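Kakell opens textile sorting counter in Riviere building

Kakell began accepting household textiles at its Riviere building in April, with a counter where each piece is opened out and checked by hand before it is assigned to a reuse or recycling stream.

The counter handles cleaning cloths, towels and bed linens. Staff lift each item by one end, let it hang, and inspect it for holes, stains and worn seams. Pieces that pass are folded and boxed. The rest go to Storkska, which shreds them for padding.

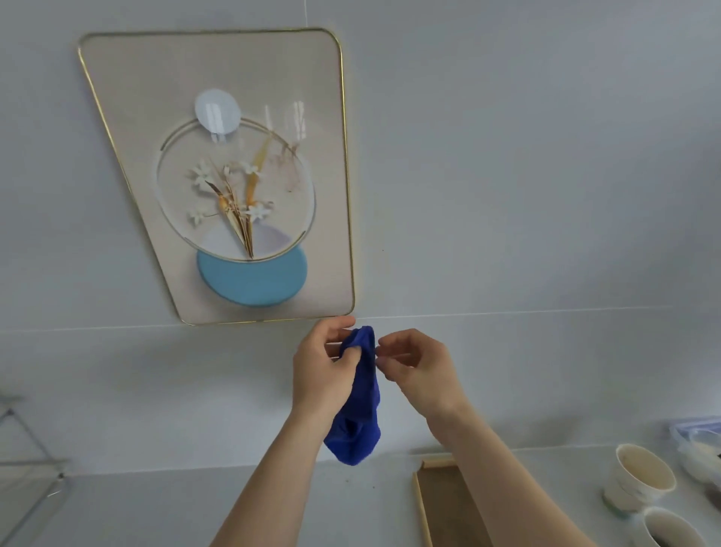
A blue cloth is held up over the counter at Kakell.

Operations manager Didier Leblanc said the site has capacity for 1,000 pieces a week on two shifts. Manual checking is slower than sorting by weight, he said, but it lowers the share of usable fabric sent for shredding.

Items must be clean and dry. Bags are limited to 6 kilograms, and mixed bags containing shoes or pillows will be returned. Drop-off closes at 6 p.m.

Mahfuz Seneviratne of Dosar, the company that supplies the storage boxes, said a second size will be available to the site later this year.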